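Stories > Short Fiction > Everyday Lives

The Flake Diaries

I was 34 the year my scalp turned on me. It started in April, right when the Lundside bus switched to its spring schedule and I had to stand for the whole ride, my shoulders at eye level for anybody sitting down. I owned four black sweaters. I wore the gray one for three weeks straight.

My first stop was Hashemi, the pharmacy by the bridge, where I stood in the hair aisle for so long that the door chime went off 15 times (I was hiding from a coworker, so I had time to listen). I came home with a bottle of Runo. It was green and smelled like a wet campfire, and the label said to leave it on for five minutes. Do you know how long five minutes is when you're naked and cold and your eyes are shut? I sang the same song twice. I planned a dinner party I was never going to throw.
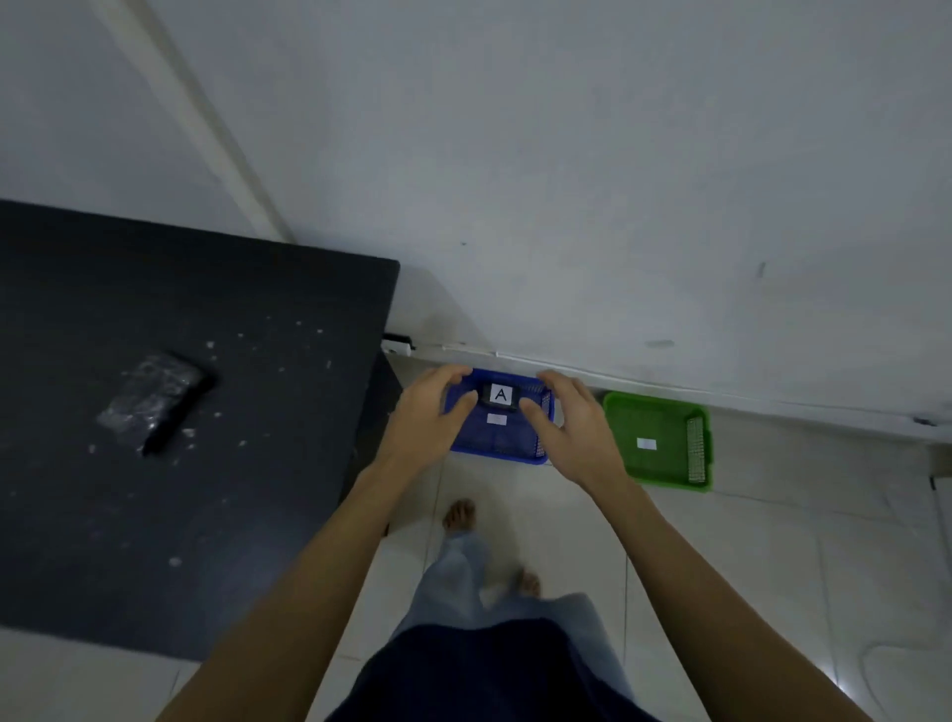 By the second week the whole apartment smelled like Runo. My pillow smelled like it. My toast smelled like it — I swear! On the bus a little boy asked his grandmother if something was burning, and she looked right at my head and said, "No, sweetie, it's out now."

So I switched to Gralira, which cost 23 dollars and came in a bottle the size of a lemon. It smelled like pears. I loved it. It did nothing at all, and I kept using it anyway, because I felt like a woman with her life together from the neck up, as long as you stood far enough back.

Then my sister called. She has the same scalp, and the same chin, and a much better job.

"Are you still washing it every morning with the water on boil?" she asked.

"It's not on boil."

"I lived with you. The mirror used to drip."

I told her I had to go, and then I sat on the edge of the tub for a while — 30 minutes, maybe, with my socks on. I turned the tap to where I like it and put my wrist under. Then I turned it down a little, and a little more, and said a word my mother doesn't know I know.

The next morning I put on a black sweater and went to catch the bus.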